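WOOD FINISHING AND CARE
Handout 5: Grain, movement and surface finishes
Semik Furniture Studies, Kakbridge campus
August 2024

Read this before the workshop session. It follows on from Handout 3, where we dealt with felling, milling and seasoning. Bring your sample boards and your finishing log.

1. Grain direction

Grain is the direction of the long fibres in the timber. On a tabletop it is normally run in one direction across the whole surface, even when the outline is curved. This means a round or oval top has long grain on two opposite parts of its edge and end grain on the other two, with everything in between as you go around.

End grain takes up finish much faster than face grain. On a curved edge you will often see the colour deepen as the fibres turn towards you. A thinned first coat on the end grain, left to dry before the main coat, will even this out.

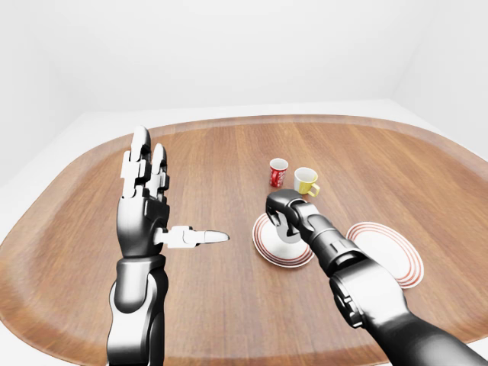 Fine grain, with a lighter highlight on the far rim.

A raised rim needs a separate sanding step. Use a shaped block on the inside of the curve and keep the pressure light. Dust collects in the corner where the rim meets the flat, so vacuum it and then wipe with a tack cloth.

2. Movement

Timber swells and shrinks across the grain as humidity changes. Along the grain the change is small enough to ignore in furniture. A finish slows the exchange of moisture but does not stop it.

Finish both faces. If only the top is sealed, the two sides respond at different rates and the panel can cup. Fixings under the top should let it move, so use slotted brackets or timber buttons in a groove. Do not glue a solid top to its rails.

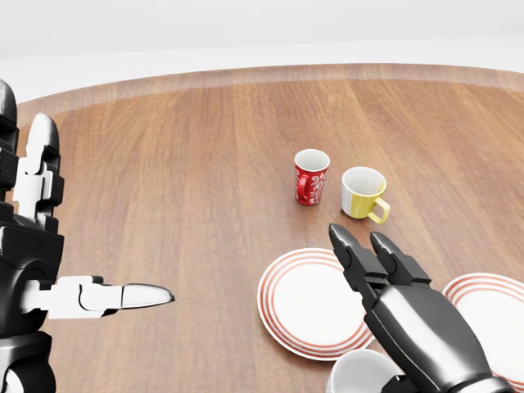

A former student wrote to us that her first top split in March, after she had screwed it hard to the frame, and she asked whether filling the crack would be enough. It would not. The screws have to come out first and be replaced with slotted fixings, otherwise the filler will fail at the next dry spell.

3. Choosing a finish

Oil: easy to apply and easy to repair. It gives a warm colour but limited protection against water rings. Plan on recoating.

Hardwax oil: harder wearing than plain oil and still repairable in patches. Apply thinly. Most faults in student work come from too much product left on the surface.

Polyurethane: good resistance to heat and spills. Damage is harder to repair, and a worn top usually has to be sanded back completely.

Shellac: dries quickly and has a fine colour, but alcohol marks it. Better for boxes and trim than for a dining table.

Sand with the grain in every case, and stop at 400 grit between coats. Scratches across the grain may be invisible on the bare timber and obvious once the finish is on - check under a low side light before you open the tin.

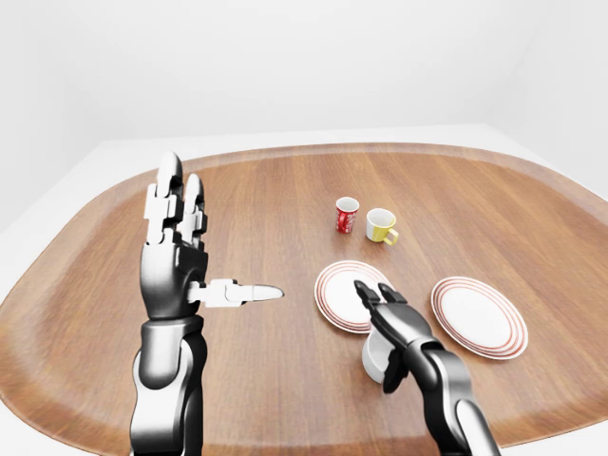 Belhaj disagrees with the advice on polyurethane: "I'd keep it off any table that gets daily use. You can fix an oiled top on a Saturday morning. With poly you're in for a full strip." Both views are reasonable, and your log should say which one you followed and why.

4. Safety

Oil-soaked rags can catch fire on their own. Lay them flat outdoors to dry or put them in the lidded metal bin filled with water. Do not leave them bunched up on a bench.

For next session

Finish the three sample boards, one product each, and label the backs. Read the Clotar notes on colour matching.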